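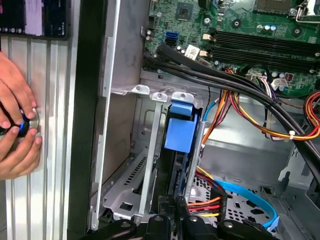 Wrist camera view into the tower, gripper fingers at the bottom, drive still in its blue carrier

Drirnel cell, October, started 8:40

Long entry, sorry, but I wanted to get the whole setup down in one place while I still remember which screw did what. We took the cell over for the Grollby work (desktop teardown and rebuild, drive first, then memory and processor) and it has been behaving well on the board side and badly on the drive side, so most of today went to the tray, the table and the wrist camera, in that order.

Where we were when I came in

Cycle counter stood at 474 since the last full check. The last few pulls on the drive carrier had all been a bit crooked - the fingers would close on the blue tab fine and then the whole carrier would come up leaning toward the cables, and the arm would stop on force. I had been blaming the grip. I now think it was mostly the tower sitting slightly turned on the rails, and the camera offset being stale made it look worse than it was.

I should also own up that I changed the finger pads last week and did not write it down. They are the softer ones from Rolska. They are in now, they stay in, and the old pair is in the drawer under the controller, in a bag with a note on it.

Table and tower

Power off at the wall before anything else, side panel off, tower on its side with the open face up. The drive cage goes to the back right as you stand at the table and the expansion slots to the front right. Please keep it that way around, even when it would be easier to reach something the other way, as every taught pose assumes it.

I wiped out the grooves in the table with a dry brush. There was a fair amount of grit and one lost case screw down there, which explains the rocking. After that I loosened the stops, pushed the tower up against them by hand, and tightened them again a little at a time, going back and forth between them. Last time I cranked one down fully before touching the next and it walked the case sideways, so, patience.

Check the latch on the left side of the case too. It sticks out over the table and it is very easy to run the tray up against it and think everything is square. Leave a finger's width.

Tray

The tray was made from the Zariņš drawing, with our own change to the drive slot. Drive stands upright in the back left slot, mounting rails up. The slot had closed up slightly and the drive was going in tight on one side, so I took a file to the inner wall, very lightly, tried the drive, filed again, tried again, and stopped when it went in under its own weight without wobbling. It took me most of the time between coffee and lunch and it is lovely now!

The little raised platform in the middle of the tray I left alone. It had dust on it, I blew it off, that was all. Nothing that holds a processor gets filed without a second person looking at it.

Cables

My least favorite part, and I suspect yours. The thick black bundle arcs right over the inside of the case, and the power leads (orange, yellow, red, black) sit loose beside it. When they spring up they get into the wrist camera's view of the carrier and the tab detection starts wandering. I pressed the colored ones down and over toward the side, gently, and I did not add any more ties, as we have to unplug the drive by hand before a pull and extra ties make that miserable.

Drive power and data both come off before the arm is allowed anywhere near the tab. I know it's on the card by the door. I'm writing it here as well.

Wrist camera

Cleaned the lens with the proper cloth. Checked the bracket and found it a touch loose, so I snugged it up and then of course had to redo the offset. Touched off on 3 points: a corner of the drive cage, the edge of the case, and the top of the hollow square post on the tray. The post is the best of them by far, good clean edges and nothing shiny near it. The bare metal of the cage throws glare if the blind is up, so pull the blind.

New offset is saved under the Drirnel folder with the month in the name. The old one is still there. If the arm suddenly starts reaching short, look first at which file got loaded.

Board side

Did not run the processor or memory sequence today, only looked things over. With the arm parked above the back of the case, I went around with a flashlight and made sure nothing was left lying on the board, the socket bracket was standing open, and the socket was clear. Please don't park the arm with the wrist any lower than that when the bracket is up. There is room, but less than it looks like from the operator's chair, and bent socket pins are a sad way to spend an afternoon.
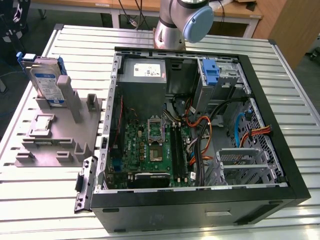

Dry runs after lunch

Ran the drive approach 2 times at the slow setting with no grip, just to watch. First one came down a hair toward the cables, so I nudged the pose and ran it again and was happy. Then a proper pull, slow, with my hand by the stop. Carrier came up straight. Placed it in the tray slot, let go, no drama. I did not go to full speed, it was almost 3 by then and I would sooner do that with fresh eyes.

Left for next time

Full speed pulls, and log the force on each one so we can compare with the old pads.
Order another tray from the same drawing, with the slot opened up the way this one is now.
Find a better way of holding the power leads down. A soft strap maybe, hooked over the edge of the case. Ideas welcome in the margin.
Reset the counter. I forgot.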